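Brimora: written accounts of sleeping through hot nights

README and data card
Maintained by Telmo Cordero
Last revised 29 August 2018

Brimora is a collection of short texts in which people tell us, in their own words, how they and their families get to sleep when it's too hot to sleep. Mats, wet towels, open doors, beds dragged on to balconies, grandmothers with paper fans, it's all in there! It's small, it's untidy in places, and I love it.
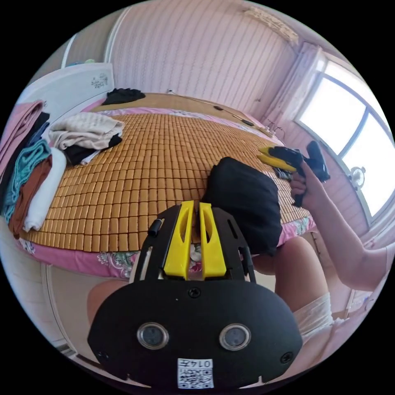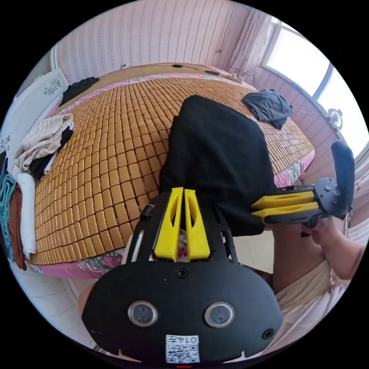 What's in it

The current release holds 486 accounts. We received 501, and the ones left out were either sent in twice, withdrawn by their writers, or so short that there was nothing to read ("I just don't" was a favourite of mine, but it had to go). Most accounts run to a paragraph or two. A few go on for pages and wander off into weddings, power cuts and a very long feud over a window, and I've left them whole.

Of these, 200 also come with answers to a follow-up letter, sent the February after the first call. Asking people about heat in the middle of winter was Burko's idea (Burko is the reading group this all grew out of) and it worked beautifully. People wrote more slowly and remembered odder things. If you only have time for one part of the collection, read the follow-ups.

Files

accounts.csv
One row per account, with the text and the basic fields.

followups.csv
The later answers, joined to accounts.csv by account_id.

terms.csv
Words for bedding and sleeping places, with the spelling the writer used.

places.csv
Where the account is set, as broadly as the writer was happy to give it.

changes.txt
What has moved, been fixed or been argued about.

So that's 5 files, all UTF-8, commas between fields, double quotes round anything with a line break in it. Spreadsheet programs sometimes make a mess of the line breaks on import. If your row count looks far too high, that's almost certainly why.

Fields in accounts.csv

account_id: a short code, never reused, even for accounts that have been withdrawn.
text: the account as sent, apart from the changes listed under Editing.
language: the language it was written in. Some writers mix two in a single sentence, and then both are given, the main one first.
setting: home, relative's home, school, hospital, travel, outdoors, other.
period: childhood, recent, or both. It's the writer's own choice from the form.
surface: what the person is lying on in the account, taken from the text. Blank if it isn't mentioned.
airflow: fan, window, door, machine, hand, none, unclear.
consent: open or research. Please read the section on use before you touch anything marked research.

The surface field caused more happy argument than everything else put together. Is a mat laid over a mattress one surface or two? What about a sheet under the mat? We settled on recording the top layer first and the rest after it, separated by a semicolon, so "bamboo mat; sheet; mattress" is a perfectly good value. Early entries were done before we agreed this and may list only the top layer. I'm working through them.

How it was collected

The first call went out on paper, pinned up in the library and two bakeries in Casado, with a box to drop replies into. An online form followed. The question on both was the same: "Tell us about a night that was too hot, and what was done about it." We asked for nothing else on the front of the sheet. The tick boxes were on the back so that people would write first and classify afterwards, and I'd do it that way again without a second thought.

Paper replies were typed up by members of Burko. Each one was then read aloud from the typed version while another person followed the original, which caught a surprising number of slips and made for some very good evenings. Handwriting we couldn't read is marked [illegible]. Guesses are marked with a question mark in square brackets.

Editing

Names of private people have been replaced by a relationship in square brackets, such as [aunt] or [neighbour]. Street names and house numbers are gone. Spelling is untouched, including spelling that wobbles within a single account. Please don't tidy it! Somebody writing "matress" on one line and "mattrass" on the next is telling you something about how quickly they were writing, and the terms file depends on it.

Weather is left exactly as people report it. We haven't checked any of it against records. When a writer says it was the hottest night there has ever been, that is what it was like to be in that room.

The terms file

This is the part I get most excited about. It lists each word for a thing you sleep on, under or near, with the account it came from and a short gloss. There are family words in it that I've never seen written down anywhere, and regional words turning up a long way from where I'd have expected them. One writer has separate words for the cool side of the pillow before and after you've turned it over. I've started using both.

Glosses come from the writer where we could ask, and these are marked W. Otherwise they're marked E, for editor, and you should trust them less. Corrections to E glosses are hugely welcome.

What it's good for

Reading, first of all. After that: teaching oral history, looking at everyday vocabulary, thinking about how houses are lived in during summer, and giving students something messy but friendly to practise coding on. A group at Clinurent used an early version for a workshop on questionnaire design and sent back a page of sharp comments about our airflow categories. They were right about "machine", which lumps together things that ought to be apart. Splitting it is on the list.

What it isn't good for

Please don't use Brimora to work out how common anything is. The people who answered are the people who saw the call and felt like writing, and they lean towards older readers who enjoy remembering. Accounts of childhood outnumber recent ones. Flats are thinly covered, shift workers even more so, and I'd dearly like to hear from both.

It isn't health advice either. Several of the remedies are charming and at least one, involving a metal tray and a great deal of ice, sounds like a bad night for everyone.

Use and consent

Accounts marked open may be quoted, reprinted and adapted, with credit to Brimora and the account_id. Accounts marked research may be read and counted in your work, but quote no more than a sentence without asking me. If a writer withdraws, their account disappears from the next release and I'll note the code in changes.txt. Please delete your copy too.

Known problems

A handful of follow-ups answer a different question from the one asked. They're kept, with a note.
The period field is missing for replies on the first printing of the sheet, which had a blank back.
"Cot", "camp bed" and "folding bed" are used for overlapping things and haven't been merged.
Semicolons inside quoted speech in the surface field can trip up a careless split. Sorry.

Adding to it

New accounts are still very welcome, in any language, at any length, typed or scribbled. Put them in the Casado library box or use the form. For corrections, send me the account_id, the field, and what you think it ought to say. If you've got a word for the terms file, send that as well, and do say who you learned it from.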